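Clevov Manipulation Program
Progress report to the Wimach Fund
Prepared by Eustaquio Huerta, October 22, 2025

Status in one line: the open day happened, the robot behaved, and the coffee order was wrong.

Open day

You asked in July for "some form of public demonstration before the end of the year." We chose the open day, partly because the building was going to be full of people anyway and partly because Aiguo Meng had already told the building office we would do it. The demonstration station was two white tables pushed together, the two-armed humanoid, and a short menu of tabletop tasks involving a dinner plate and a purple plush bunny.

The bunny was a late substitution. The original plan called for foam blocks, which are easy to grip and which visitors at our rehearsal watched with the expression of people waiting for a bus. Aiguo argued that a soft, fuzzy object with long ears is a harder grasping problem and a better draw. I argued that it would look like we had spent grant money on toys. Both of us were right, and the receipt is attached.

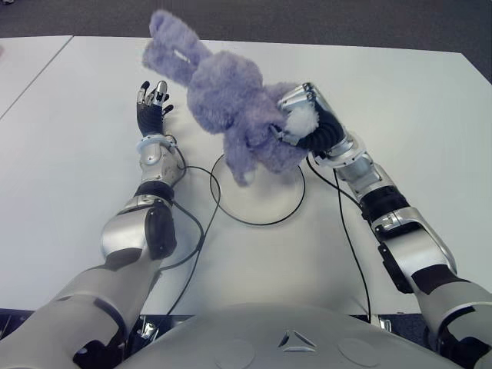 Demonstrations ran in short sessions through the afternoon, with time between them for questions. The questions were good. A retired machinist wanted to know what happens to the fingers when something jams, and stayed for two sessions to make sure he had been told the truth. Several children wanted to know the bunny's name. It did not have one at the start of the day and by the end it had several, none of which will appear in our publications.

The most common adult question was whether a person was driving. Our sign covered this in the third paragraph, where no visitor has ever gone. We will move it to the top and make it bigger.

What went wrong

The first session started late. The network in the demonstration room had been reset overnight and would not talk to our control laptop, and the one person with the password was giving the parking tour. Aiguo filled the gap with a talk on joint limits that was received politely.

We also had a scheduling problem with Aveo, who were showing in the next room and had a sound system. For one session our explanation of fingertip contact was accompanied by their product video. They were very nice about it and turned it down after we asked a second time.

Cable routing remains on the list. It was on the list in the last report too. The new guides from Zhong are on order, and I have stopped predicting when they will arrive.
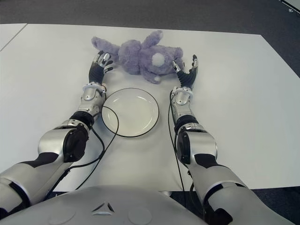
Money

The open day had a budget line of $2000. We are inside it, thanks largely to the print shop forgetting to charge us for the second banner until after the accounts for the month were closed. That bill has now arrived and will show up in the next period.

Staffing is unchanged. Aiguo continues to run the hardware side and to do a good deal of the software side while denying it.

Since the open day

We had 11 requests for follow-up visits and have said yes to five. The others either wanted the robot delivered to them or wanted it to do laundry. I have kept the laundry letters, as they may be useful when we write the renewal.

Work has gone back to the regular task list. The plan until the next report is more pick-and-place practice with soft objects, a written procedure for setting up the station so that it does not live entirely in Aiguo's head, and a fix for the laptop that does not depend on parking.

One request

If the Fund would like to send someone to see the station, please come on an ordinary working day. It is quieter, the explanations are longer, and there is somewhere to sit. We would need a week's notice and the names for the front desk, who take this seriously. The bunny can be made available.

E. Huerta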